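# Harnska Home Care Visits: data card

Print this page | E-mail this page

## Summary

This file set records home care visits paid for by the Harnska district and delivered by two providers, Bevurska Care and Favcombe Home Support. It was put together to answer a fairly narrow question: do people over 75 who live alone get the visits their care plan says they should get, and at the hours the plan says?

It is not a survey. Everything in it comes from visit logs, care plans and the district's billing records. Nothing in it tells you whether a person was happy with their care.

The data covers 43 parishes. Three more were in the original plan but were left out after the boundary change, when their records moved to a system we can't read.

## Files

- `plans.csv` — one row per care plan. A person can have more than one plan over time but only one open plan at once.
- `visits.csv` — one row per visit, planned or unplanned.
- `parishes.csv` — parish code, parish name, share of residents over 75, distance to the nearest clinic.
- `codes.txt` — the list of task codes, with the old Bevurska codes mapped to the shared ones.

All files are UTF-8, comma separated, with a header row. Blank means missing. Zero means zero. Earlier copies used -9 for missing, and if you have one of those, please throw it away and start over with this one.

## Main fields in visits.csv

`person_key` is a random string. It matches the key in `plans.csv` and nothing else anywhere.

`planned_start` is the hour in the care plan, for example 8:00 a.m. or 6:30 p.m. Favcombe plans give a half-hour window, so for those rows we store the start of the window and set `window` to 1.

`actual_start` is when the care worker logged in. Bevurska workers log in by phone from the person's home. Favcombe workers wrote times on paper until April, and those times are nearly always rounded to the quarter hour.

`minutes` is time logged, not time billed. The two differ a lot for short visits.

`task` holds up to 34 different codes, covering washing, dressing, meals, medication prompts, light housework, shopping, and company. Codes are joined with a plus sign when a visit covered more than one task.

`second_worker` is 1 if two workers were present. It is unreliable for Favcombe before April.

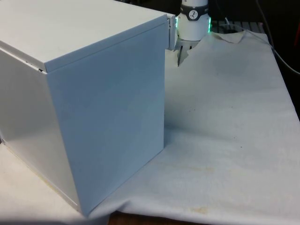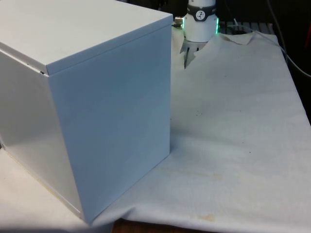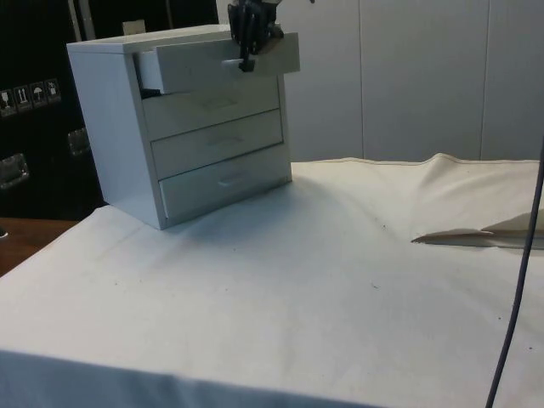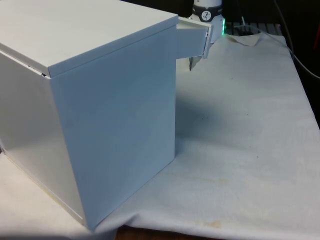

## How the data was joined

The two providers did not share an ID for the people they visit. We matched on plan number first, then on parish and plan start month for the rows that were left. Matches made the second way are marked `match = 2`. If you need a clean subset, keep only `match = 1`. You will lose most of the people who switched provider, and they are on average older and have longer plans than the rest, so say so in anything you publish.

Visits by family members are not in here. Neither are visits by the district nurse, which are paid from another budget and logged in Wan, the regional health records system. We asked for a link to Wan and were told it may be possible later.

## What we removed

Names, addresses, phone numbers and dates of birth were taken out by the district before we received the files. We then did the following:

- Replaced age with five-year bands, with a top band of 90 and over.
- Dropped the free-text notes field.
- Merged parishes with very few open plans into their larger neighbor. The merged ones have an M at the end of the parish code.
- Shifted all visit days by a random amount for each person. The order of visits and the gaps between them are kept, so you can still look at missed days in a row. You can't line up two people's visits on the same day.

The notes field was the hardest to give up. It had the reasons for a lot of missed visits, such as a hospital stay or a daughter who came for the week. Without it, a missed visit is just a missed visit.

## Known problems

The Bevurska phone line was down for part of February. Visits in that stretch were typed in afterward and most show `actual_start` equal to `planned_start`. Treat February punctuality for Bevurska as unknown.

Evening visits that ran past midnight were split in two by the old billing software. We rejoined the ones we could find. There may be a few left, and they show up as very short visits starting at 12:00 a.m.

The "company" code was used differently by each provider. Favcombe logs it only when it is in the plan. Bevurska workers can add it to any visit, and many do. Please don't compare the two on this code.

Distance to the nearest clinic is measured by road from the middle of the parish. In the river parishes this is misleading in winter, when the ferry doesn't run.

## Suitable uses

The files are good for looking at how regular visits are, how plan hours change with age band, and how visits differ between town and country parishes. They were used for the district's June review of evening care.

They should not be used to rate individual care workers. There is no worker ID in the public files and we won't supply one. They also should not be used to estimate how many older people in Harnska need help at home. People without a plan don't appear at all, and the waiting list is kept elsewhere.

## Access and terms

The files are free for research and for teaching. You may share tables and charts made from them. Do not pass on the files themselves — send people to the project page so that they get the current copy.

Do not try to identify anyone. If you come across a row that you think points to a real person, stop using it and write to the project mailbox with the row number.

## Changes

- Version 3: parish merges redone, `window` added, missing values now blank.
- Version 2: Favcombe paper logs added for January through March.
- Version 1: Bevurska only.

Print this page | E-mail this page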